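3.2 Jeans on the bed

I'll admit jeans were the bit of the Pukport study I looked forward to least. A pair starts as a heap, and the legs go wherever they like.
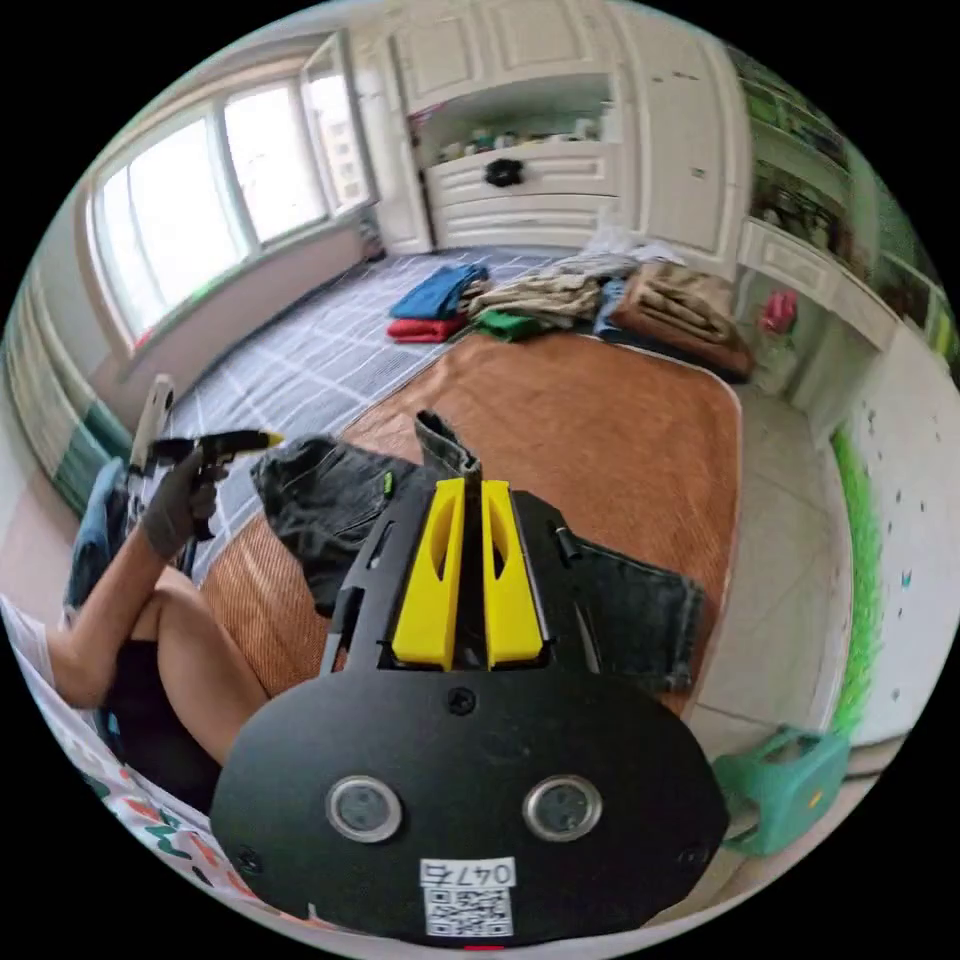
We kept the folding on a woven mat over the bed, with folded clothes along the far side (Figure 2). I'd hoped for one tidy order of steps – waistband first, then legs – but our October notes list five.

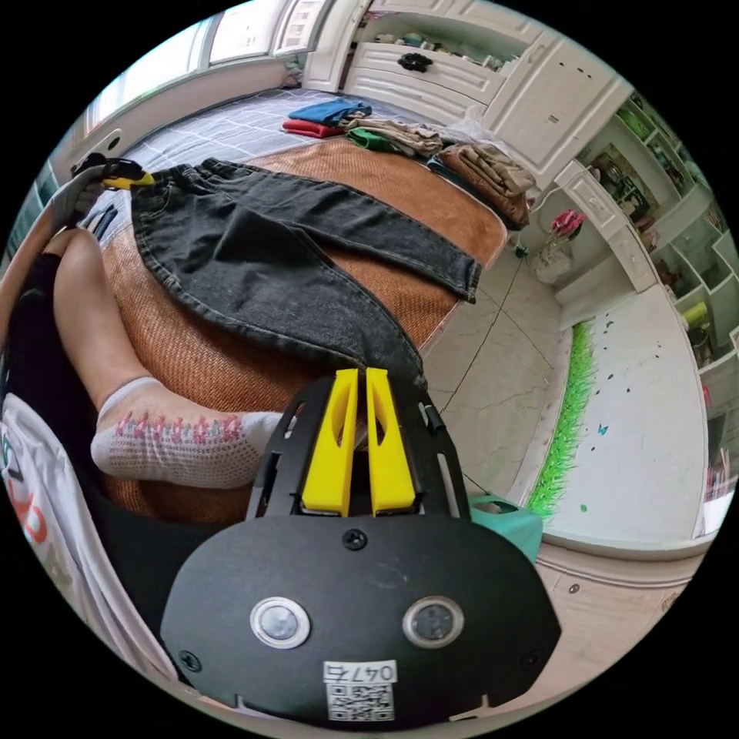

Shirts were much kinder to us, and I come back to them in the next section.

Figure 2. Dark grey jeans on the mat, spread flat.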